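旧词典为什么值得放在手边

我最近又迷上了翻纸质词典,而且越翻越起劲!书架上那本Jernholm版的双语词典有四指厚,书脊松了,纸也发黄,可我每天晚上十点左右还是忍不住抽出来看几页。

查手机当然快,输进去,答案出来,关掉,两秒钟的事。可翻词典的时候眼睛会走岔路——本来要查“堤”,结果被上面的“滴”勾住,再往下看到“涤”,半个钟头就过去了,要查的那个字倒忘了。我觉得这种走岔路特别珍贵,很多词就是这么撞见的,撞见了就忘不掉。

还有例句!老词典的例句真是好看,编的人显然有自己的脾气。Hosoda那本小词典里,讲天气的句子几乎都在下雨,讲吃饭的句子几乎都在喝汤,读着读着,像是认识了一个住在阴雨小城里的人。新版把这些换成了干净整齐的句子,查起来方便,可我还是想念那碗汤。

有朋友说,家里小,放不下。我倒觉得一本就够,旧书店里44块钱能买到很不错的,200页的小开本也行,塞在枕头边,睡前翻4页,不必做笔记,也不必背。在词上画个圈吧,下次再翻到自己画过的圈,那种高兴劲儿,我到现在都没腻。

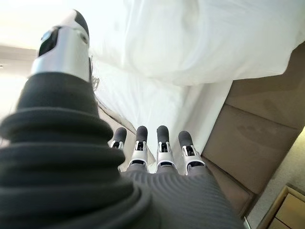
床前,拇指与并排的四根手指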